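Search this manual
Reading time: 6 min
Shares 9 Comments 3

Section 4. Setting up the dish station and handing work over to the arm

4.1 Scope

This section covers the Stesik rack-loading arm at a single dish station, from placing the rack to the first supervised shift. It applies to kitchens that load peg-style plate racks by hand and intend to pass part of that loading to the arm. Mounting and electrical connection are covered in Section 3 and must be complete before you start.

The steps in 4.3 to 4.5 are carried out by the station lead, meaning the person named on the Drundgate handover sheet. Other kitchen staff need to read 4.6 and 4.7.

4.2 What the arm does and does not do

The arm picks up cups, saucers and plates from the intake container and sets them in the rack. It does not scrape, pre-rinse, move full racks or run the dishwasher. Those tasks stay with the station staff.

Knives, stemmed glasses and anything chipped are sorted out by hand before the intake container goes on the table. The arm has no means of detecting a hairline crack. It will grip a cracked cup with the same force as a sound one.

4.3 Placing the rack and the intake container

1. Put the arm in Hold. Wait until the status line reads HELD.

2. Clear the table. Wipe it dry. A wet surface lets the rack creep during loading.

3. Set the rack flat on the table, inside the arm's marked reach. Check that no utensil or cloth is trapped under the rack floor.

4. Place the intake container next to the rack. Leave enough room for the open gripper to descend into the container without touching the rack wall.

5. Put one cup and one saucer in the container. The cup stands upright. The saucer may lean.

6. Look along the rows of pegs from the front. Replace the rack if any peg is broken or bent out of line.

Note: Use the same rack model for all shifts. The arm stores peg spacing by model. If you change from one rack model to another, repeat 4.4 in full.

CAUTION: Do not reach between the gripper fingers in Hold. Hold stops travel but keeps grip force applied. Use Release to open the fingers.

4.4 Teaching the rack

1. Select Setup > Rack > Teach.

2. Move the gripper by hand to the front left corner of the rack. Press Mark.

3. Repeat for the front right corner and the back left corner. The arm calculates the fourth.

4. Raise the gripper until the wrist camera shows the peg field and the back wall of the rack together. Press Capture.

5. Check the overlay. Each peg should carry a single mark. If marks are missing, adjust the lighting and press Capture again. Overhead lamps that reflect off the peg tops are the usual cause.

6. Select Save. Enter the rack model name as it appears on the station list.

A saved rack is recalled by name. The system can hold 47 rack records. When the limit is reached, the oldest unused record is offered for deletion and must be confirmed by the station lead.

4.5 First supervised cycles

1. Set speed to Low.

2. Select Run > Single. The arm loads one item and stops.

3. Check that the item sits between pegs and does not rest on top of them. Check that the gripper cleared the rim of the container on the way out.

4. Repeat for each type of item in use. Cups, saucers and plates are separate types and each needs its own check.

5. Complete nine single cycles without a fault before selecting Run > Continuous.

6. Keep speed at Low for the whole of the first shift.

If an item is set down on the pegs, stop the arm and lift the item out by hand. Do not press it down while the gripper is closed on it. Then repeat 4.4 from step 4.

4.6 Changes to staff duties

Loading is the task that changes. At a hand-loaded station, one person usually empties the intake, fills the rack and pushes it through. With the arm in Continuous, that person prepares the intake, checks finished racks and moves them. The walking distance per shift goes up and the time spent bent over the table goes down. Plan breaks and shoe policy with this in mind.

The following points should be settled before the first live shift and written on the handover sheet:

- Who may press Run > Continuous. The default is the station lead only.
- Who covers the station when the arm is in fault. Hand loading must remain possible at all times, so leave standing room on one side of the table.
- How breakage is recorded. Use one log for items broken by the arm and items broken by hand, with a column for each.
- Whether the pace of the station is to change. The arm's Low and Normal speeds are fixed. Staff should not be asked to match the intake to Normal speed during the first month.

Pilot kitchen experience, Bretano site: the station was started in February under Anikó Katona, kitchen supervisor. The arm was run at Low for the lunch service and switched to Hold for the evening, when the dish mix included too many odd-shaped pieces. Staff hours were not reduced. Two hours of loading per day were moved to prep. The dish crew asked for a louder fault tone and for the intake container to be moved closer to the front of the table. Both requests are now part of the standard setup.

Cycle data is stored on the arm and shows item type, time and result. It does not identify who prepared the intake. Site managers who want to use cycle data in staff reviews must agree this with staff in writing first. Template wording is available from Iresha Munasinghe, customer training, Drundgate.

4.7 Daily checks

At start of shift:

1. Wipe the wrist camera window with a dry lint-free cloth.

2. Inspect the finger pads on the gripper. Replace if torn or shiny.

3. Recall the rack by name and run one single cycle.

At end of shift:

1. Select Park. Do not switch off at the wall until PARKED is shown.

2. Wash the intake container and leave it upside down to drain.

3. Enter faults and breakage in the log.

Replace finger pads every 3,000 cycles or at the first sign of tearing. Use Rastogi pads, soft grade. Hard-grade pads fit the same mount but mark glazed cups.

CAUTION: Never spray the arm or the wrist camera with the rinse hose. Water in the wrist joint is not covered by the service agreement.

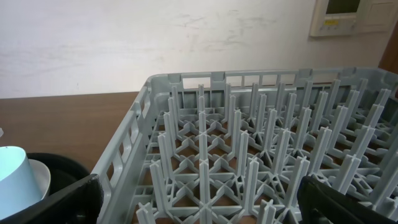 Fig. 4-1. Peg rack and intake container, wrist camera view.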